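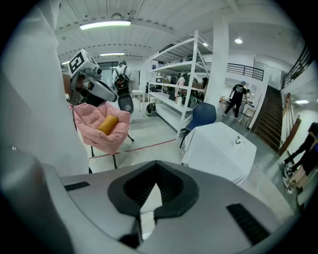 Prumby Opens Furniture Repair Workshop in Ellbridge

ELLBRIDGE — Prumby, the home furnishings retailer, will open a furniture repair and reupholstery workshop at its Ellbridge store in October. Customers will be able to bring in chairs, footstools and small sofas for new fabric, new padding or repairs to legs and joints.

The workshop takes up 800 square feet at the rear of the store, in space previously used for stock. It will employ nine people, including two apprentices who will train for 16 months under head upholsterer Angharad Beddoe.

"Most of the armchairs people throw out have sound frames," said Beddoe. "The fabric has worn through or the seat has gone flat. Both can be put right, and usually for less than the price of a new chair of the same quality."

Work will be accepted on any brand of furniture, whether or not it was bought from Prumby. Customers can send photos ahead of time for a first estimate, or bring the piece to the service desk. A written quote will be given before any work begins, and the quote stays good for 16 days.

Fabrics will come from Cevgate, which already supplies the store's cushion and curtain ranges. Customers may also bring their own fabric, provided it is suitable for upholstery.

"We have been asked about repairs for years and always had to send people elsewhere," said Kwabena Dogbe, store manager at Ellbridge. "Now we can take the job ourselves — and give a clear date for when it will be done."

Local delivery firm Dramani will handle pickup and return of larger items. Pickup must be booked in advance and is charged separately.

The service desk will open at 9 a.m. Bookings can be made in the store or by phone.

Media contact: Selorm Sarpong, Prumby press office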